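4.3 Installing the Upper Landing Unit

The Vadell combined smoke and heat alarm must be installed on every level of the dwelling. On homes with more than one story, the upper landing unit serves as the primary unit and must be installed first. All other units are paired to it.

Before you begin

Confirm that the mounting plate, two screws and the sealed battery pack are present. Do not remove the red pull tab until step 5.

CAUTION: Do not work from a ladder placed on a stair tread. Set the ladder on the landing floor with all feet level.

1. Choose a position on the ceiling at least 700 mm from any door opening and 200 mm from any wall or light fitting.

2. Hold the mounting plate against the ceiling and mark the screw holes with a pencil.

3. Drill the holes and fasten the plate. Tighten the screws by hand.

4. Write the installation date on the label inside the cover, in the form 8/11/18.

5. Remove the red pull tab. The indicator flashes green 2 times.

6. Align the arrows on the unit and the plate, then turn the unit clockwise until it locks.

NOTE: Bedroom doors may remain closed at night. The alarm must be audible in each bedroom with the door shut. If it is not, install an additional unit inside the room.
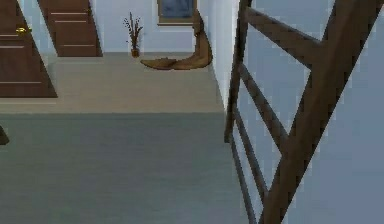 Pairing and Testing

7. Press and hold the Pair button on the primary unit until the indicator turns amber.

8. Within two minutes, press the Pair button once on each remaining unit. Each unit sounds a single tone when it joins the group.

9. Press the Test button on the primary unit. All paired units must sound. If a unit remains silent, move it closer to the primary unit and repeat steps 7 and 8.

CAUTION: The alarm is loud at close range. Wear hearing protection during testing and inform other occupants beforehand.

Test the group monthly. Clean the vents each April with a soft brush attachment. Do not paint the cover or apply cleaning sprays.

For units supplied with the Plisto wall control, continue to Section 4.4.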